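4. Sorting the loose wires

Before you begin, clear a piece of floor and wipe it. A hard floor is better than a carpet, where short ends are easily lost.

4.1 Put all the wires down on the floor and pull them apart by hand. Do not cut a knot at this stage.

4.2 Take out every piece shorter than 12 cm. These go in the small basket with holes – not in the Flalska drawer, which is only for full lengths.

4.3 Lay the long wires side by side, sorted by colour. Red, green and yellow must stay separate until they are labelled.

4.4 Thin wire that is badly tangled should be left to the last. Hold one end and open the loops one by one.

Note: The labels from the Sterkance kit are good for wires up to 4 mm thick. For thicker cable please use the tie-on labels, part 106.

Caution: Do not bend a thick cable sharply to make it fit. Let it lie in a wide curve – the cover can crack inside the bend, and you will not always see it.

4.5 When the floor is clear, carry the basket to the shelf and write the colours on its card.
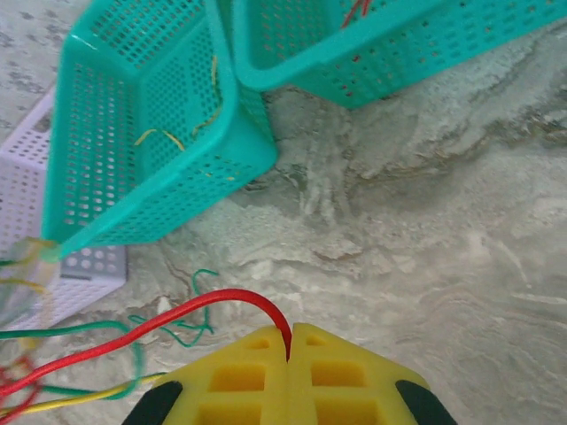

4.6 Coil the long wires loosely and close each coil with one tie. Hang them in the Paditz rack, the heaviest at the bottom.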